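A Friday at Clakach: two floors of robot software and one very good biscuit tin

I've been meaning to go to the Clakach open day for three years running, and this time I finally booked the slot before the slots ran out. If you don't know it, Clakach is the software end of a robotics group. They don't build arms or wheels. They write the bits that decide what the arms and wheels should do next, and they share a building with Andance, who look after the perception side.

I got there just after nine, which was too early (the doors opened at half past), so I had a walk round the car park and a coffee from a van. There were 18 of us in the morning group, a mixture of students, a few people from a packaging firm, and me with my notebook.

First stop was planning. If you've only seen motion planning in lecture slides, it's a treat to watch somebody break it on purpose. Our guide had an arm model on the big screen, reaching into a shelf, and she kept dragging a box into its way. The planner would think, wobble a bit, and pick a new path. Then she put the box right up against the elbow and it sat there for ages before giving up with a red message. She was quite cheerful about it! The default time limit is 300 milliseconds, and she said most of the arguments in the office are about whether that number should go up or down. The control people want it down. The planning people want it up. I got the feeling this has been going on for a while.

I asked what happens when it gives up in the middle of a real job, and the answer was that the controller holds the last safe pose and asks for a new plan, and if it asks too many times it stops and calls for a human. I'd have liked to see that bit live but we were already being herded down the corridor.

Control was the smallest room and the warmest. Mostly graphs, I'm afraid, though they were good graphs. They showed us the same pressing motion run twice, once with a stiff position controller and once with the force limit switched on. On the stiff one the contact force shot up in a great spike as soon as the fingertip met the surface. On the other it came up gently and stayed flat. I do this sort of thing for a hobby on much worse hardware, and I've cracked two 3D-printed fingers with exactly that spike, so I stood and stared at it for longer than was polite.

Then upstairs to Andance, and this was the part I'd come for. They're working on a labelling tool called Dedia, which takes first-person video of people doing ordinary things with their hands and chops it up into steps a learning system can use. Reach, touch, press, hold, let go, that kind of thing. The clips come in from all over the place, homes and small shops and workshops, and the current batch has 747 of them. We each got a desk, a mouse, and a short queue of clips to try.

Mine started with door clips. I'd assumed those would be the easy ones, handle, turn, push, done. They weren't. 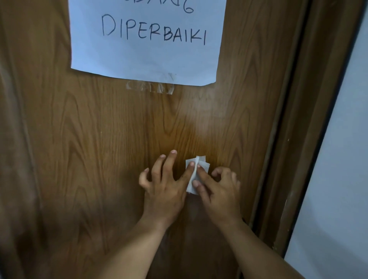 One frame from my Dedia queue: two hands, a folded tissue and a door marked "DIPERBAIKI".

I stuck at this one for a good ten minutes. The tool had suggested "open door" as the label, and you can see how it got there, what with the door and the hands at more or less the height you'd expect a handle. But there's no handle in view at all, and what the hands are doing is holding a little folded square flat against the wood. So is the object the tissue, or the door? I put "hold tissue against door" and left the purpose blank, and the woman running the session came over and said that was the answer she'd have given as well. One frame doesn't tell you if somebody's about to wipe or stick or just let go, and the tool has a field for "not known yet" which she'd like people to use far more than they do.

The other interesting thing was the notice. Dedia runs text reading over every clip and hangs the words on whatever surface they belong to. "Diperbaiki" is Malay or Indonesian for being repaired, and the reader had got it from the marker capitals with no trouble. The word above it is chopped off by the top of the picture, with only what looks like "DANG" at the end of it, and there the reader had made a confident guess and then been marked down for it by the checker. I was on the side of the checker. If a planner is going to use a sign to decide a door is out of service, I'd want it to know which words were read and which were filled in.

We had a bit of a debate at my table about the grain as well. It's a printed pattern, all tall loops and swirls, with a shiny patch under the paper, and the edge finder had drawn lines all over it. Somebody from the packaging firm said they get the same misery with glossy cartons, and wanted to know if there was a setting for it. There is, but it's hidden three menus down and it also throws away the fine edges round the fingertips, so you lose your contact points. No free lunch there, then.

After the labelling we were shown where it all goes. The steps get turned into a sort of skeleton plan, and the planner downstairs tries to fill it in with motions a robot could manage. They've got 242 skeletons through so far. The viewer they use for checking them is called Lưu, which does a lovely job of showing you the video, the labels and the simulated hand all scrolling along together. It's also slow, and it crashed twice while we were watching, and both times it came back with everything saved. I'd forgive a lot of crashes for that. Mine at home just takes the afternoon's work with it.

I asked if Lưu would be released for people outside. Maybe by December, they said, without the text reader to begin with. I've put my name on the list.

Lunch was sandwiches and the biscuit tin of the title (ginger ones, the thick sort). I spent most of it talking with two students about how you'd write down "press gently" so that a controller and a labeller both agree what it means. We filled both sides of a napkin and I'm not sure we got anywhere, but I've kept the napkin.

If you fancy going, book early, ask for the morning group, and do the labelling session even if you think it sounds dull. Bring a jumper for the Andance floor, too. The lifts were out, so it's stairs both ways, and parking is free after the barrier if you give your name at the desk. The afternoon group gets a longer go in the planning room, and I'm told they're allowed to move the box themselves.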